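Notes from the Sirkuvano open day

17/06/2026

I went to the Sirkuvano open day at Flinside mostly for the hand-held gripper station. The bigger arms were running in the next hall, but I build linkages for a living and wanted to see these close up. Visitors could watch a full session from beside the rail. The operator wears one gripper in each hand, both wired, and works at a table with a couple of household items on it. The task sheet taped to the barrier said "Bang, set 6", and the item list was short: mug, toothbrush.

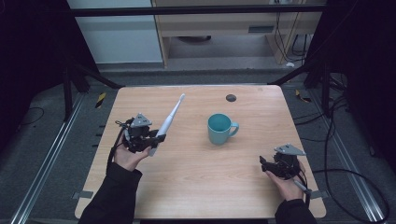

Do the grippers have motors in them?
The pair used at this station is driven by the operator's fingers. The motors are on the arm that replays the motion later.

Each gripper has a gray triangular plate on top. According to the handout, the plates are there for position tracking, and the tracking runs at 60 updates per second. I asked about drift and was told they recalibrate after every 49 takes. I would have liked to see a log.

The jaws interested me more. Each side is a set of black links with a blocky fingertip on the inner end, and I spent a while looking at the pivots. The fingertips are treated as wear parts and get swapped when the edges go. Our shop does the same thing with pads on a pick-and-place line, at a much higher cost per part.
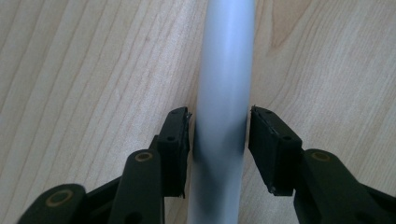 Fingertips on either side of a pale blue-white tube, with the brownish pivot rings visible in the links.

Thin items are harder than they look with this kind of jaw. A mug has a handle and a rim, so there are several ways to take hold of it. A toothbrush lying flat gives you very little height to work with, and its thickness changes along the length. Close on the neck and the heavy end wants to swing.

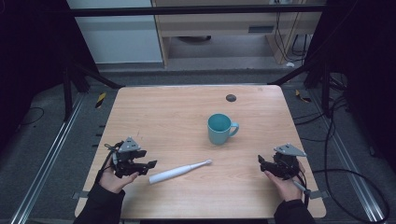

How long does it take to learn to use them?
Most new operators get a supervised block of 70 takes before their recordings are kept.

The replay software is called Master. They showed it on a laptop for a few minutes, mainly a timeline with the left and right jaw openings plotted separately. Export is plain text, which I can use. The next open day is in September, and I plan to bring calipers and ask again about that log.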